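Gremano Raptis 5 running vest: a season of hill training

I bought the Raptis 5 in March to replace a vest whose zipper had given out, and it has done most of my long runs since. My watch has it at 747 miles, nearly all on steep trail. The racing I do is uphill and short, so I don't need a big pack, but I do need one that stays still.

Fit first. I'm between sizes and went with the smaller one, which was right. The two chest straps slide on a rail and they stay where you put them. Going up with my hands on my knees, the back panel sits flat. On fast descents there is a little bounce if both flasks are full, and it goes away once I've had a few drinks from each.

The flask pockets are tight when new. They loosened up after three weeks. The Larkivix soft flasks that come with it are fine, though the bite valves drip, and I swapped mine for an old Cultinier pair with a longer neck. Those fit without any trouble.

Storage is where I changed my mind. The rear pocket looks small but takes a shell, a hat, gloves and a foil blanket. The side pockets are the best thing on the vest -- I can reach both without taking a strap off, and that's where the food goes. Gels are easy. Bags of anything crinkly take up more room than you'd think.

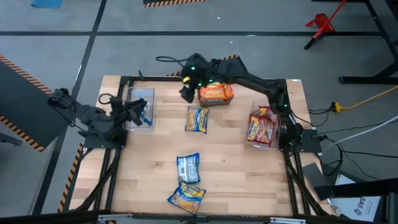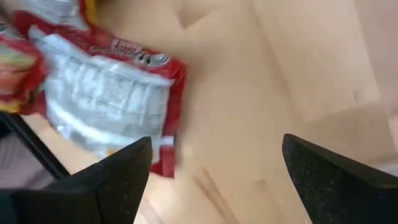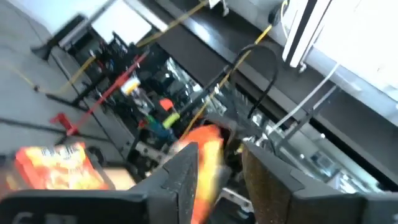
The pole loops are the weak point. They sit too far back, and it took me most of August to learn to stow a pole without stopping. One loop has started to fray at the stitching. I emailed Gremano and got a reply in 2 days offering a repair kit, which I haven't used yet.

It washes well by hand and dries overnight on a hook. The mesh has held its color, apart from a pale patch under the left strap.

I'd buy it again for races up to three hours. For a full day out with mandatory kit I'd want the larger model, or a different loop system -- whichever comes first.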